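July
Racket Sports Research Unit, Nakora

4. Rest Between Matches and Serving Accuracy

4.1 Background

Regional indoor tournaments often ask a player to appear twice on the same day. The practice is common in the early rounds, where court space is short and singles and doubles draws share the same hall. Tournament rules usually set a minimum period of rest, but the length of that period differs from one event to another, and the reasons for choosing it are seldom recorded. This section considers whether the length of the break has any clear bearing on how well a player serves at the start of the second match.

Serving was chosen because it is the one stroke that does not depend on the opponent's last shot. A player who is tired may still rally well against a weak opponent. The serve is open to fewer effects of this kind, although the score and the standard of the returner may still influence the choices a player makes.

4.2 Events and Players

The study covers the Brunton indoor series and the Vandon open, both played on medium-paced hard courts. Fifty players agreed to take part. All had competed at regional level for at least two full seasons, and none was returning from an injury at the time of entry. Juniors were left out, as their matches are played under a shorter scoring format at Vandon.

The two events were selected for their different rest rules. At Brunton, a player may be called back to court 30 minutes after the end of a match. At Vandon, the minimum is 90 minutes. In other respects the events are closely matched: both use the same type of ball, both allow a five-minute warm-up, and both play a deciding tiebreak in place of a third set.

4.3 Recording

Each service point in the opening set of a second match was entered by a trained scorer seated at the side of the court. The scorer noted whether the first serve was in, whether the second serve was needed, and which side of the box the ball landed in. Serve speed was not used. The equipment at Brunton covered only the main court, and a partial set of readings would have favored the seeded players.

In total, 3,000 service points were kept for analysis. Points that were replayed after a let or an interruption were entered once, with the final outcome. Sets that ended in a retirement were removed in full.

4.4 Findings

Players at Brunton missed more first serves in their opening two service games than they did in the remainder of the set. At Vandon the same pattern was present but weaker. By the middle of the set, the two groups could not be told apart with any confidence.

Double faults did not follow this pattern. They were spread evenly through the set at both events and appeared to depend more on the individual than on the schedule — several players served almost none in either match.

The length of the first match also mattered. Where it had gone to a deciding tiebreak, the early loss of accuracy was larger at Brunton and unchanged at Vandon. This finding should be read with care, given the small number of such matches in the Vandon draw.

4.5 Limits

Players were not assigned to a rest period, and those who prefer a longer break may choose their events with this in mind. Food, sleep, and travel were not recorded. The Dranduletti questionnaire on match fatigue was offered at both sites, but too few forms were returned from Brunton to support a comparison. The results apply to indoor play only — heat and wind may well change the effect of a short break outdoors.

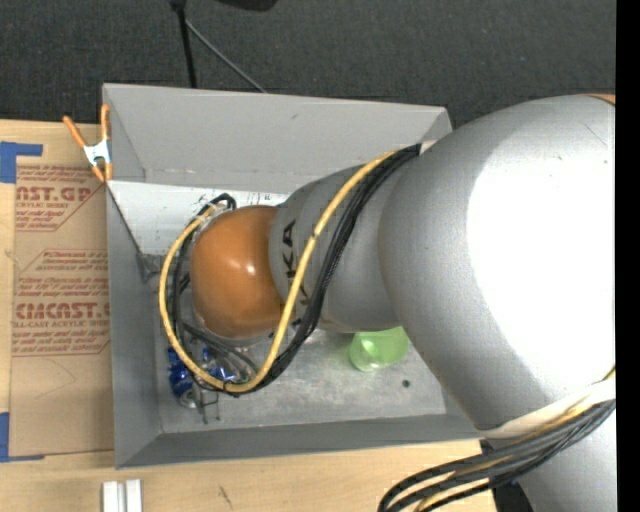
Page 50

Figure 3. Robotic arm with a yellow cable, over an open gray bin.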